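Teltano Everyday White Dinnerware

We've been cooking and eating off the Teltano Everyday range since last September, and we still get a little happy every time the cupboard door opens. It's plain white, it stacks without wobbling, and it makes a bowl of leftover noodles look like you planned it!

The range comes in 3 shapes: a flat dinner plate, a low pasta bowl and a big serving bowl. All of them are stoneware with a clear gloss glaze, fired twice at the Holroyd workshop. You can mix them however you like, and single pieces are always sold on their own (so one dropped plate doesn't mean buying a whole new set).

The plates have just enough of a lip to keep gravy where it belongs. They're good for toast, for steak, for a slice of birthday cake with too much frosting. The serving bowl is the one people write to us about, though. It holds 73 fluid ounces to the brim, so a full box of pasta goes in with room left over to toss it.
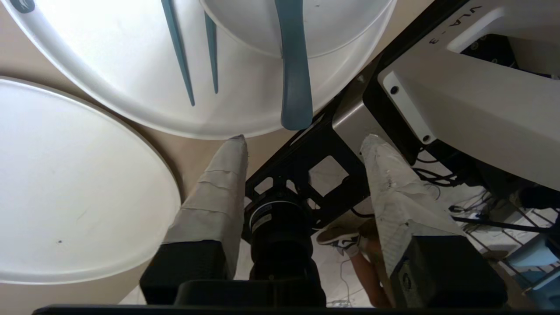 Round and white, on a beige tabletop.

Everything in the range is safe in the dishwasher and the microwave. Oven use is fine up to 365 degrees Fahrenheit, but let a piece come to room temperature first if it's been in the fridge. Metal flatware can leave gray marks on any white glaze over time. A bit of baking soda on a damp cloth takes them right off, and we've yet to meet a mark that stayed.

If you like color, the Gurnari side plates sit very nicely with these (the mustard one especially). The Jevanetti linen napkins are back too, in the same soft oatmeal as before, and they keep getting better the more you wash them.

Details
Material: glazed stoneware
Finish: gloss white
Serving bowl capacity: 73 fl oz
Oven safe to: 365°F
Dishwasher and microwave: yes
Sold: singly, or as a 48-piece set for big households and small cafes

Next delivery of serving bowls: Sat 10 July. Plates and pasta bowls are in stock now.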